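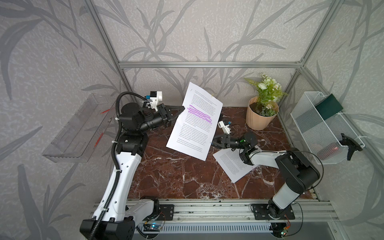
Papel de impresión Orkdale, blanco, en hojas sueltas
Reseña del servicio de documentación de Clemgate

Entre los materiales de oficina sometidos a valoración en el presente ejercicio figura el papel blanco Orkdale, que el distribuidor ofrece para impresión corriente: apuntes, informes internos, copias de lectura y borradores. El servicio lo ha utilizado desde el mes de agosto en sustitución del papel Pruitt, cuyo suministro quedó interrumpido por cambio de contrato.

Como documento de trabajo se escogió un texto en inglés sobre los beneficios económicos y sociales del deporte, compuesto en letra de palo seco y con párrafos extensos alineados a la izquierda. Se buscaba un original con mucha mancha de texto y pocos blancos, semejante a los que el servicio imprime a diario. La traducción al inglés de dicho original es deficiente, circunstancia ajena al papel y que no se ha tenido en cuenta.

Aspecto y tacto

El blanco es neutro y se mantiene uniforme de un paquete a otro. El servicio lo considera adecuado para lectura prolongada, con preferencia sobre los papeles de tono azulado que se recibieron en años anteriores. El tacto es liso, algo más seco que el del Pruitt, y conserva bien el doblez cuando se pliega a mano. Los bordes salen limpios del paquete, aunque en dos de ellos se encontraron restos de polvo de corte que obligaron a airear las hojas antes de cargar la bandeja.

Comportamiento en la mano

Una hoja de lectura se levanta, se vuelve y se pasa muchas veces, con frecuencia cogida solo por una esquina. El papel Orkdale se comba con una curva amplia y recupera la forma al dejarlo de nuevo sobre la mesa. Las esquinas resisten el uso ordinario. Tras repetidas consultas se aprecia cierto reblandecimiento en el ángulo inferior derecho, el más castigado por el lector diestro, sin que se haya llegado al desgarro.

La transparencia es el punto más discutible. A contraluz se adivina el texto del reverso cuando se imprime por las dos caras, y el servicio aconseja reservar esa modalidad para borradores.

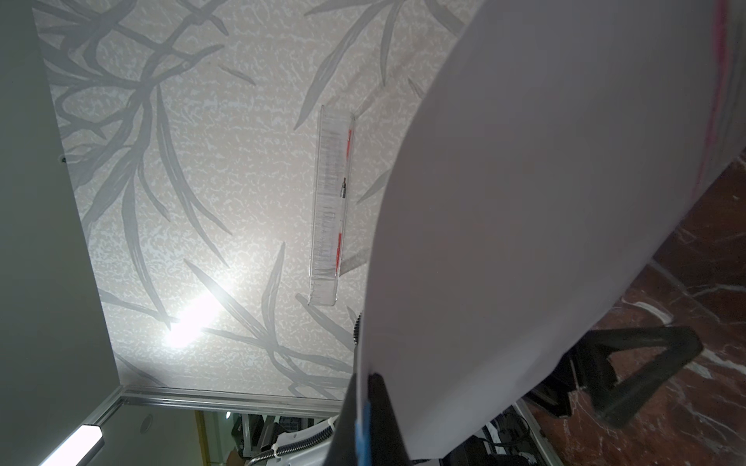

Dexter Ruiz-Ortega discrepa en este punto: imprime a doble cara desde el primer día, lee junto a una ventana y no ha encontrado molestia alguna, salvo en las páginas con tablas sombreadas. A su juicio, la reseña debería haber insistido más en el polvo de corte, que en su impresora dejó los rodillos sucios en poco tiempo. Añade que volvería a comprarlo, pero solo en paquetes de fecha reciente.

La observación se incorpora a la ficha del producto. Por lo que respecta a los rodillos, el servicio no ha registrado incidencias, si bien sus equipos se limpian con mayor frecuencia que los de uso particular.

Impresión y apilado

La tinta negra queda bien definida y los trazos finos no se abren. Con cuerpo 12 la lectura resulta cómoda; en las notas al pie, más menudas, se pierde algo de nitidez en las letras cerradas. Las hojas se apilan con facilidad y la resma cuadra con un par de golpes sobre la mesa. Sobre superficies pulidas —mármol, vidrio, lacados— la pila tiende a desplazarse si se empuja desde un lado, y conviene sujetarla al pasar las primeras hojas.

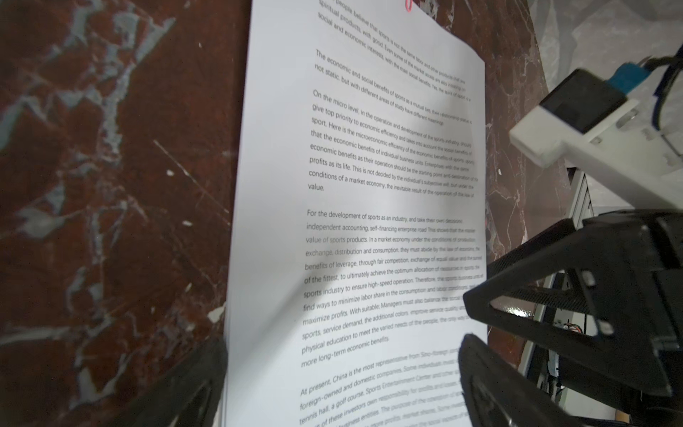 Ese deslizamiento se reduce en cuanto la pila alcanza cierto grosor, y desaparece con una carpeta de cartón debajo. Entre hoja y hoja, en cambio, el papel se separa sin esfuerzo y rara vez se cogen dos a la vez, ventaja apreciable en la revisión de textos largos.

Conservación

El fabricante recomienda guardar los paquetes cerrados y en posición horizontal. En el depósito de Dendenside, más húmedo que las oficinas, un paquete abierto mostró ondulación en los bordes y fue retirado. Se ha dispuesto que en adelante se abra únicamente la resma en uso.

Valoración

El papel Orkdale se considera apto para impresión corriente y copias de lectura. No se recomienda para documentos de archivo ni para encuadernación, usos para los que el servicio mantiene el papel de mayor gramaje ya catalogado. El pedido aprobado es de 13 cajas, con entrega en la sede de Clemgate.

Ficha revisada el 12 de octubre de 2021.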